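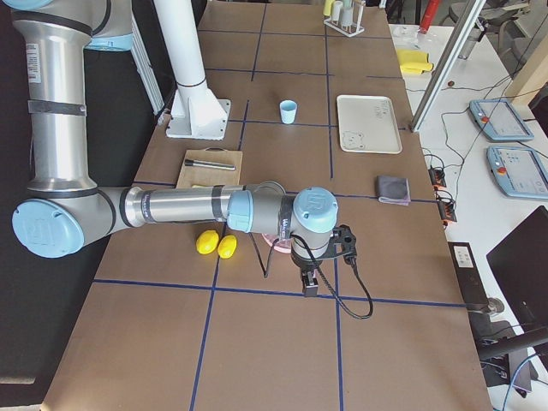
3.2 Objects and Table Surface

The object set was drawn from the household inventory compiled at Fumham in the first phase of the project. That inventory lists 2,370 items recorded in kitchens of different sizes, with a note on where each item was kept and where it was set down during use. Items recorded in only one household were removed. The remaining entries were grouped by use, and a working set was selected from four groups: drinking vessels, food, preparation surfaces with their tools, and textiles. Large cookware was left out of this part of the study and is treated separately in Section 5.

Selection within each group followed two rules. First, an item had to be light enough to be moved with one hand. Second, an item had to differ from its neighbors in either color or outline, so that its place on the table could be read from the placement records without reference to a label. Cups were chosen in plain colors for this purpose. The food group was limited to pieces that keep their shape over a long series of layouts. Trays were treated as surfaces and as objects at the same time - they could be moved, and other items could be placed on them.

The table was covered in brown paper and divided into rectangular sections with dark blue tape. The tape lines served as the reference for all placements. An item was assigned to a section when the larger part of its base lay inside the lines. Items resting across a line in equal parts were assigned to the section nearer the front edge. Where one item lay on top of another, the lower item was assigned first and the upper item took the same section, even if it extended past the lower one. The table surface stood 70 cm above the floor, a height taken from the lower end of the range in the Fumham inventory.

Figure 2 gives one layout on the divided surface. Two cups are present, one light blue and one translucent pink, and they stand apart from each other. The light blue cup occupies a section by itself, an arrangement coded as "isolated" in the terms of Section 3.4. The two yellow lemon-shaped pieces lie side by side and are coded as a pair. The light wooden cutting board carries a slim metal rod with a black handle, which is coded as "supported" and assigned to the section of the board. The white tray and the folded gray cloth were entered separately.

Textiles required an additional rule. A cloth can be laid flat, folded, or bunched, and its outline changes accordingly. The records therefore give the state of the cloth before its section, and a change of state was counted as a new placement even when the section stayed the same. No attempt was made to measure the number of folds. In the Jiltard layouts, which were prepared in June under an earlier version of the protocol, the state of the cloth was not recorded. Those layouts are used only in the analysis of cups and trays.

A total of 600 layouts were prepared under the present protocol. Of these, 111 were repeated in full after the paper covering had been replaced, in order to test whether small differences in the position of the tape affected the assignment of items to sections. Disagreements between the first and second coding were concentrated in items with long, narrow shapes, for which the base is difficult to define. Round-based items produced few disagreements. The coding guide was revised on this point, and the assignment of long items now depends on the midpoint of their length.

Drawings and handwriting on the items were disregarded in coding. The tray in Figure 2, for example, has a simple bear face drawn in one corner; the drawing was not used to establish which way the tray was turned. Orientation was recorded only for items with a handle or a handle cutout, following the scheme proposed by Trnka and used in the Kostinov layouts. For a cutting board, the direction of the cutout was entered as far, near, left, or right. Boards without a cutout received no entry in this column and were left out of the comparison in Table 4.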